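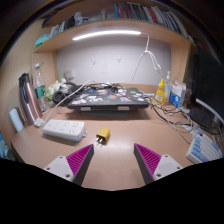 Ticket: Leaderboard is counting mulligans as strokes under par
Product: Tometti Outing Manager (registration, scoring, donations)
Opened by: Anqi Ren, Manetti Scholarship Scramble
Opened: 18 August 2025
Priority: High (my word), Normal (yours)

Anqi Ren wrote:
We run a charity scramble at Prirkik Golf Club. Teams can buy mulligans at the desk for $10 each, and the money goes to the scholarship fund. Your system records the sale and then, for reasons of its own, takes one stroke off the team's score for every mulligan bought. A team from the dental school bought a great many and is now leading at 157 under par. They are very good sports but they are not that good at golf.

What I've tried:
- Logging out and in again.
- Deleting the mulligans. The strokes came back, but $2,000 vanished from the fundraising total, so I put the mulligans back.
- Reading the help page called "Mulligans," which explains what a mulligan is.

Peiyu Feng (support) wrote:
Thanks for the detail. Can you go to Event Setup > Add-ons, open the mulligan item, and tell me what it says next to "Effect on play"? 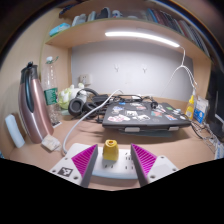 Attachment 2: yellow cap upright on the white power strip, pink kettle to the left.

Anqi Ren wrote:
It says "Handicap credit." The other choices are "None" and "Custom." I don't remember picking any of them. We copied the whole event over from last December's indoor putting night, when it rained and we gave everybody a stroke out of pity, so that may be where it came from.

Peiyu Feng wrote:
That would do it. Copied events keep their add-on settings. Please change it to "None," save, then press Recalculate on the Scores tab. Don't delete any sales this time.

Anqi Ren wrote:
Changed and saved. Recalculate is gray and won't press. 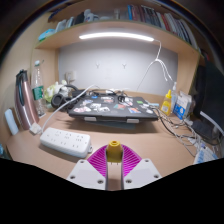 Peiyu Feng wrote:
Recalculate stays gray while any scoring tablet still has cards waiting to upload. Your account shows one tablet, "Lü back nine," last heard from during the shotgun start. Most likely its battery ran out. Find a charger for it, plug it into that white power strip lying on the desk, and leave it on the club Wi-Fi until the little cloud icon goes away. Then try the button again.

Anqi Ren wrote:
Found it in the cart. It was at zero and covered in sunscreen. Icon gone, button pressed. The dentists are now at 4 over and tied for next to last. The fundraising total is back where it was, plus another $200 I can't explain but am happy to have.

Peiyu Feng wrote:
The $200 is a late hole sponsorship that was entered on the tablet. You should see it under Sponsors, hole 14. Okay to close?

Anqi Ren wrote:
Close it. Could somebody add a line about copied events to the mulligan help page, maybe under the definition?

Status: Solved
Help page request passed to documentation.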